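Postma Sit-Stand Desk Review: Eight Months With the One Without the Fancy Legs
Posted Wed 23 April

I put off buying a standing desk for so long that my sister stopped asking me about my back. I had a perfectly good dining table, I told myself, and a perfectly good chair, and if my shoulders crept up toward my ears by four in the afternoon, well, whose don't? Then last August we finally cleared out the small back bedroom, the one that had been a home for suitcases and a broken clothes rack, and I had run out of excuses. I wanted a real desk. I wanted it to go up and down. And I wanted to spend less on it than I did on my last car repair.

I ended up with the Postma, which I paid $448 for, delivered, and I've now worked at it nearly every weekday since. A few of you wrote in after I mentioned it in the post about window shades, asking if it was any good, so I've finally sat down (stood up?) to write the whole thing out. It's a long one. Get a coffee.

Why this one

I looked at far too many desks. The two that stayed on my list to the end were the Postma and the Zodico, and if you've been shopping you have probably been going back and forth between the very same pair. The Zodico is the prettier desk, I'll say that right away. It has slim tapered legs and a top with a soft rounded edge, and in the showroom over in Ciltville it was standing by the window looking like something from a magazine. I leaned on it. It leaned back. Not a lot, but enough that a cup of pens on the corner gave a little rattle, and I type like I'm angry at the keyboard, so that was that for me.

The Postma has thick, square, rather plain legs and feet that stick out farther than I'd like. My husband called it "very sturdy looking" in the voice he uses for shoes he doesn't care for. But when I leaned on it at full height it hardly moved, and I could picture my monitor sitting there in peace.

It also came in a narrower top, which mattered a great deal in our back bedroom. The door opens inward and the closet opens outward, and whoever designed that room must have been very thin.

Getting it home and putting it together

The desk came in two boxes, and one of them is heavy. I mean really heavy. The delivery man was kind enough to bring both up to the porch, and then it took two of us and a lot of stopping on the stairs to get them the rest of the way. If you live alone, please ask someone over for this part, and feed them afterward.

Putting the legs together was easier than I'd feared. The instructions are all drawings, with no words at all, and the drawings are large and clear, except for the page with the crossbar, which I had upside down for most of a Saturday morning. (The small notch faces the wall. You're welcome.) The screws come in little bags with letters on them, the holes all lined up, and the only tool I had to go and find was a regular screwdriver for the control box underneath.

Turning the desk over once it's built is the hard bit. Lay an old blanket down first, lift from the legs and the crossbar together, and do not, whatever you feel in the moment, try to roll it over on one corner. I did that, and there's a small dent in my floor under the rug now.

Going up and going down

So, the part you're paying for! The motor is good. It's a low hum, a bit like a refrigerator in the next room, and I've raised the desk in the middle of a call without a word from the other end. It starts gently and it stops gently, and I have never had a drink slosh over, and I've given it plenty of chances.

The buttons are on a small panel at the right-hand side. You hold one down to go up, another to go down, and you can save your heights so that one press takes you there. I love the saved heights. Before I set them I'd stop wherever I got bored of holding the button, and then wonder why my wrists hurt. Now I have a sitting height and a standing height and a third, very low one that I use for wrapping presents and sorting out the mail.

What I don't love is that the panel forgets. When we lost power in the winter, the saved heights were gone afterward and the desk wouldn't move at all until I'd held the down button for what felt like an age and it had sunk all the way to the bottom. There's a drawing for this on the last page of the instructions, so I don't suppose it's a fault, but I had to go digging in the filing cabinet by flashlight to find that out, and I wasn't in a very good mood.

It's rated to lift 200 pounds. I haven't tested that and I don't plan to. Mine carries one monitor, a laptop, a lamp, a plant that ought to be bigger by now, and on some afternoons the cat, and it goes up with all of that as if it were nothing.

The top itself

I chose the pale top, and I'm glad I did. The room gets its sun early and then goes gloomy, and a light desk makes a real difference on a winter afternoon. It wipes clean with a damp cloth. Tea rings come off, pencil comes off, and ballpoint mostly comes off if you catch it the same day. I've been using the Nellatden desk mat under my keyboard, which I can recommend with a whole heart to anyone with cold hands, and the top under the mat looks just the same as the top around it.

The front edge is a bit sharp. I noticed it in the first week, when I came away with a line across both forearms, and I still notice it if I push the mat back too far. This is where the Zodico's soft edge would have been lovely. I've thought about sanding mine down, and then I've thought about what I'm like with sandpaper, and I've left it be.

There's no drawer. I knew that going in, and I still find myself reaching for one. I bought a shallow one that screws on underneath and then sent it back, as it knocked against my knees whenever I crossed my legs.

Cables, which deserve their own section

If you take one thing away from all this, let it be that a desk that moves needs longer cords than you think. My first setup had the monitor plugged straight into the wall. The first time I sent the desk up to standing height, the cord went tight as a clothesline and I lunged for the button. Everything was fine, but I had to sit down for a minute, which rather spoiled the occasion.

The answer is to have everything on the desk plug into something that rides up with the desk, and then you have just one cord going down to the wall, with plenty of slack in it. Postma includes a wire tray for the underside, and it's a decent size, though I wish it were deeper at the ends. A bulky plug will fit in the middle and won't fit at the sides, so have a think about your order before you tie it all in place.

For the strip itself, I'd look for a plain one with a separate switch for each outlet. It's a small luxury, but I turn off the lamp and the speakers at night and leave the monitor's outlet on, and I don't have to crawl around under there pulling plugs.

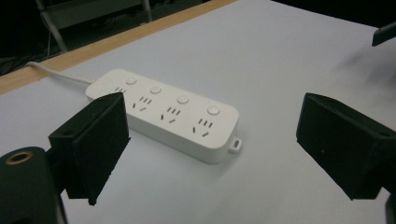
A white strip with 4 outlet groups and a round button for each.

Do measure your tray before you buy a strip, by the way, and measure the inside. I went by the outside and had to swap.

For the loose cords I used soft fabric ties, the kind you can open and close again, and I'm very happy I didn't use the plastic ones you have to cut. I've rearranged things more times than I'd like to admit. The long cord to the wall runs down the back of the left leg, and I left a generous loop of it at the bottom so nothing pulls. Send the desk all the way up and all the way down once while you stand there and watch the cord. Then do it again with the chair pushed in, so you find out now if the armrests catch. Mine did, on the crossing from standing to sitting, and I now roll the chair back before I press anything.

Do I really stand?

Yes, though less than I planned to. In the first weeks I was very keen and stood for whole mornings, and my feet told me all about it. These days I stand for phone calls and for the hour after lunch, when I'd otherwise be nodding off, and I sit for anything that needs real thinking. A soft mat to stand on helps more than shoes do. My back is better, I'm fairly sure of that, although I also started going for walks in the fall, so the desk may have to share the credit.

Things I'd want to know if I were you

The feet scratch wood floors if you drag the desk. Put felt pads on before you turn it over.

Check the bolts again after a month. Two of mine had worked a bit loose, and the slight squeak I'd been blaming on the chair went away once I'd tightened them.

Customer service answered my email about a missing cap for one of the feet within a couple of days and mailed me a little bag of them, free of charge, so now I have spares until the end of time.

Would I buy it again?

I would, and I'd buy the same size and the same top. I'm giving it 4 stars out of five. The missing star is for the front edge and for that forgetful panel. If looks come first and you type with a lighter hand than mine, go and see the Zodico in person, and take a cup of pens with you.

Next up is the desk chair, if I can ever make up my mind between the two I have on trial. The cat has already picked hers.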